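Notes for the April talk -- "Reading Aloud to Grown-Ups"

Slide 1. Welcome

Let people settle. Thank Kamlesh Mathur for the room and for the biscuits, and mention that the coats can go on the back row. Start with my grandmother reading the seed catalog to my grandfather every winter evening, all the way through, prices included. Pause here, people usually have one of these stories themselves and you can see it on their faces.

Slide 2. How the Zeleke evenings began

We had 30 chairs and one lamp. Nii Ofori read a short story about a ferry, and then we all had soup and talked about ferries until far too late. Now there are 86 names on the list, and I still don't know who brought half of them! Don't get lost in the soup story (I always do).

Slide 3. Choosing what to read

Short is kind. A piece of 54 lines can hold a room beautifully, and a long chapter after supper will send the front row to sleep. Letters are wonderful, so are recipes with opinions in them. Read out the opening of Naveen's letter from Clekberg -- slowly, and do the landlady's voice.

Slide 4. Looking after your voice

Go slower than feels natural, then a little slower again. Mark your breaths in pencil. Keep a drink within reach and take a sip at the end of a paragraph, when the listeners are glad of a rest too.

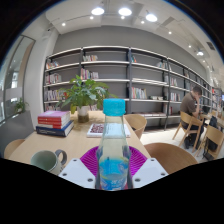 Bottle with a screw cap, book close by.

Ask the room: who has lost their place in the middle of a sentence? Wait for hands. Tell the one about Amr and the two pages stuck together.

Slide 5. Your turn

Pass the sheets around and get everyone into pairs, one page each. Questions after that, and leave the sign-up list by the door.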